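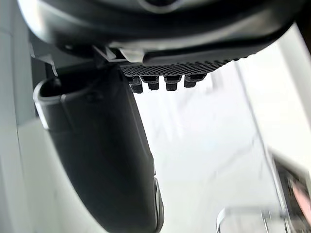 Who has to check a gripper before a robot goes back to work?

The person who starts the shift at that cell, under a new code of practice published today by Undisville Handling Standards. The duty can be passed to another trained worker, but the name of whoever made the check has to be in the cell log before the first cycle.

Undisville, 2024-09-20

Undisville Handling Standards has released its Code of Practice for Robot Grippers and Finger Pads, a set of working rules for sites that use robot arms to pick up, hold and move goods or household items near people. The code is free to read and may be copied for use inside a company. It takes effect in October.

The code covers grippers with two or more fingers, the pads fixed to them, and any bracket, cover or sensor carried at the wrist. It doesn't cover suction tools, welding heads or cutting tools. Those stay under the site's own risk assessment.

Until now most sites in the group have relied on the manual that came with the arm. Manuals tend to say a lot about the arm and very little about what gets bolted on the end of it. Pads are often changed by the user, sometimes for a part made in house, and the change is not always written down. A pad with a worn grip pattern may still pass a quick look from across the guard rail, so the code asks for a look from close up, with the arm stopped and locked.

Main points of the code

Daily check. Before the first cycle of each shift, the gripper is inspected by eye and by hand with power to the fingers removed. The check covers pad surface, fasteners, brackets and cable routing.

Pad wear. A textured pad must be replaced when the pattern can no longer be felt with a fingertip over any part of the contact area. Smooth pads are judged by thickness, and the supplier's limit applies.

Grip force. Where a person can reach the fingers during normal work, closing force is limited to 70 newtons. A site may set a lower figure. A higher one needs a written assessment and a physical guard.

Speed near people. With a person inside the marked area, the wrist may not move faster than 25 centimeters per second.

Added parts. Any bracket, peg, clip or cover fitted by the user must be listed on the tool card with the date it was fitted. Sharp edges and corners that could touch a person have to be rounded or covered.

Records. Cell logs are kept for 5 years. Paper and electronic logs are both accepted.

The force limit drew the most comment during drafting. Several sites that handle glassware and kitchen goods asked for a lower figure, and several that handle full crates asked for a higher one. The final text keeps one number and leaves the rest to local assessment. The wording on user-made pads was also changed after comments. An earlier draft would have required approval from the arm's maker, and small sites said they could not get an answer in a reasonable time. The published version asks for a trial of the new pad with no people in the marked area, and a signed entry on the tool card.

The rules were tried out at two sites before release, the Drasanow packing hall and the Soomro test kitchen at Gidside. Both used the daily check on every shift during the trial. Feedback from the two sites led to a shorter check sheet, which now fits on one side of a page, and to a separate line for brackets, which had been grouped with fasteners.

Sites that already hold an Undisville handling certificate do not need to apply again. Their next scheduled audit will include the new code. Sites without a certificate can use the code on its own, with no fee.

The check sheet, a blank tool card and the full text can be requested from the Undisville Handling Standards publications desk. Printed copies will be sent to certificate holders in October. Comments for the first revision are open to anyone who works with or near robot grippers, and should give the section number they refer to.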